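Speaker notes — Spices at home: buying, keeping, grinding
Gulladstead Library, evening talk, 9 September 2023

Slide 1. Title
Wait until people have sat down. Thank Siobhán Heffernan for the invitation and for the room. Say my name slowly, it is on the slide also. Say that I speak for 40 minutes if nobody stops me, so please stop me.

Slide 2. My grandmother's drawer
I grew up in a house where the spices were in one drawer, in paper, with no labels. My grandmother knew them by smell. When I moved to this country I bought all my spices ground, in small jars, and for years I thought that my cooking was bad. It was the cumin that was bad. It had been open since before I moved into that flat.
(People usually laugh. Ask who has a jar older than their youngest child. Do not ask to see hands for too long.)

Slide 3. Whole or ground
Smell is in the oils. When the seed is broken, the oils meet the air and they start to leave. A whole coriander seed keeps its smell for a long time, ground coriander loses it in a few months. Pepper is the easiest test. Pass around the two paper bags now: bag A was ground in April, bag B this morning. Say nothing until both bags have come back to the front.

I do not say that everyone must grind everything. Turmeric I buy ground. Dried ginger also, it is too hard and it jumps out on the floor. Cinnamon depends on the sticks: the soft, thin ones break well, the thick ones will make you angry.

Slide 4. Where to buy
Vlachopoulos, on the corner near the station, sells from sacks and they will let you smell first. Buy small. 100 grams of cumin is plenty for a home where people cook most evenings. For cardamom I buy less than that, as it is expensive and one pod does a lot of work.
If someone asks about the supermarket: the supermarket is fine, look for the date and choose the packet from the back of the shelf.

Slide 5. Keeping
Dark, closed, away from the stove. The shelf over the stove is the worst place and also the place where almost all of us keep them, me too until I was forty. Glass is good, tins are good. Plastic takes the smell of cloves and will never give it back.
Write the month on the lid. I use masking tape and a pencil.

Slide 6. Toasting
Dry pan, low heat, keep the seeds moving. Take them off when you first smell them, not later, as the pan goes on cooking. Tip them onto a cold plate. Fennel burns before you notice, so I toast it alone.
(Story about the smoke alarm in Pesenik only if we are early.)

Slide 7. Grinding
Three ways: the electric mill, the hand mill, the mortar. The electric mill is quick, but it gets warm and it makes everything the same size. The hand mill is good for pepper and not much else. For small amounts I always go back to the mortar.

How to hold the pestle: loosely. Many people hold it like a hammer and they are tired after one minute. Let it fall by its own weight for the first breaking, then press and turn against the side. A pinch of coarse salt helps with garlic and with saffron. Fill the bowl to a quarter, never to half — the seeds will climb out.
Heavy is better than pretty. My own mortar is granite and I carried it home on the bus, which I do not recommend.

New stone ones need to be prepared before use. Grind a handful of plain rice, throw it away, and do it again until the rice stays white. No soap, only warm water and a brush.

Slide 8. One mix to take home
Cumin, coriander, fennel, black pepper, one dried chilli. The amounts are on the handout. Toast for 5 minutes at the very most. It is good on potatoes and on roast carrots, and it will stay fresh in a closed jar for a few weeks.

Slide 9. Questions
Repeat each question into the microphone, the back row cannot hear. If nobody asks, begin with curry leaves, someone always has a plant that is dying.
Collect bags A and B. Leave the handouts by the door.

Slide 10. Last slide, stays on the screen during questions

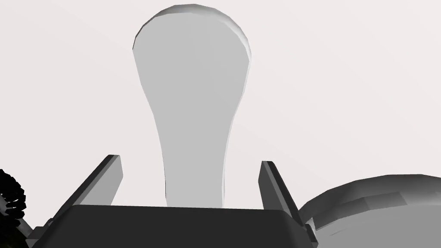 Club or pestle? A computer-made picture of a shape with a round top and a narrow neck.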